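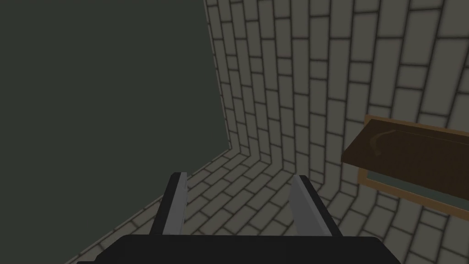

Figure 2. Two-finger gripper, rendered view from behind.

Papers > Politics and History > Regional Government > Section 4

Filed under: Foreign Affairs, Legislatures, Working Papers

4. How members talked about the Rovon Accord

The Rovon Accord settled who could fish and dredge in the strait between Ivcombe and Brilturero. It was signed by a caretaker cabinet in its last weeks and approved by the Ivcombe assembly after a short debate. Most of its terms were dull. One of them, Article 15, gave Brilturero a standing right to object to new harbor works on the Ivcombe side, and that article is the source of nearly every later argument.

We read the 118 floor speeches in which the accord is named. The speeches come from the printed record, which is complete except for one committee session in January, where only the minutes survive. Corrigan and Boyer read every speech separately and then compared notes. Where they disagreed, Carré read the passage and made the final call.

4.1 Blame and its timing

Members rarely mentioned the signing cabinet in the early years. Opposition speakers criticized the accord on its own terms, mostly the dredging limits, and the government defended it in the same way. The cabinet that signed it comes up as a target only after the harbor expansion was blocked. From then on, the phrase "the Rovon mistake" appears often, and it is used by members of both large parties.

The change is easy to misread. It would be natural to think that members had learned something new about the negotiations. We found no sign of this. The negotiating papers were still closed, and no speaker cites them. What had changed was the cost of the accord to Ivcombe, and with it the value of having someone from the past to hold responsible.

Huguette Pons, who led the opposition when the expansion was blocked, gave the most quoted speech of the period. She argued that the signing cabinet had "given away the harbor to buy a quiet spring." The line was repeated by her own side for years. It was later picked up by the government she had been attacking, which used it to explain why its hands were tied.

4.2 What the signing cabinet knew

The negotiating papers are now open, and they give a mixed picture. The cabinet's legal adviser warned that Article 15 was broad. The foreign minister replied in a short note that Brilturero would not sign without it, and that the fishing fleet could not stay in port another season. Both statements appear to have been correct.

A draft from the Brilturero side asked for much more, including a fixed share of landing fees. That request was dropped in the final round. We did not find any speech by a later critic that mentions the dropped request, even among the speeches given after the papers were opened. Defenders of the accord did not mention it either, with one exception, a late speech by Faustine Pons that drew no reply.

It does not follow that the accord was a good one. The adviser's warning was plain and could have been answered with narrower wording. Marty (the working name for the revised draft in the files) shows that such wording existed. It limited the right of objection to works that would change the depth of the channel. Why it was set aside is not recorded. The cover sheet has a line through it and no initials.

4.3 Use by sitting governments

Speeches by ministers need separate treatment. A minister who blames a past cabinet is also making a claim about the present, namely that nothing better can be done now. In the case of the accord this claim was weak. Either side could ask for a review after notice, and the notice period had run several times without a request from Ivcombe.

Around 80 of the speeches were given while a review could have been requested. Few of them say so. When the point was raised from the floor, ministers usually answered that a review might reopen the fishing terms as well. This is a reasonable concern, and it is close to the one the foreign minister had written down in his own note.

Section 5 turns to the Brilturero record, where the accord was criticized for the opposite reason.

Version posted 2023-04-25

Related papers
Closed files and open debates: access rules in small assemblies
Who speaks for the harbor? Port towns and foreign policy
Caretaker cabinets and the treaties they sign
Review clauses that go unused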